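Filtering idle frames before training a two-arm policy
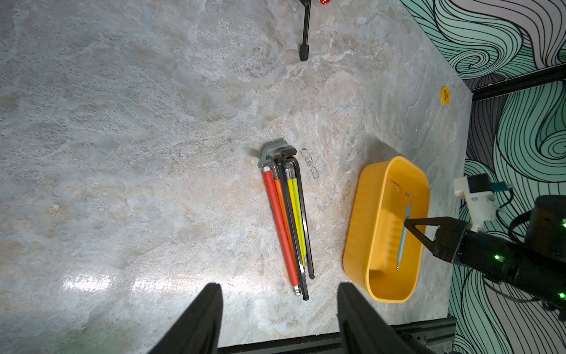
Left wrist view, Cusemus hex key task: the other arm's finger is over the light-blue key in the bin.

This page covers the trimming step we use on the Cusemus recordings. You need the raw episodes and the joint logs for both arms.

Our raw set has 1,188 episodes. After trimming and rejection, 941 are left.

1. Resample the joint logs to match the camera frames. Do this for each arm separately.

2. Mark a frame as idle only if both arms are below the speed threshold. Our first version checked one arm at a time and threw out frames like the one above, where one gripper can be still while the other does the work.

3. Keep any idle run shorter than 6 frames. Short pauses before a grasp are part of the motion - cut them and the policy closes its fingers too early.

4. Drop episodes with fewer than 700 frames left.

5. Play back a few trimmed episodes from each wrist camera. Thin keys are easy to lose against the marbled tabletop, so check at full resolution.

The Mustdale and Sunham configs use the same threshold. If you change it, rebuild the index before you start training.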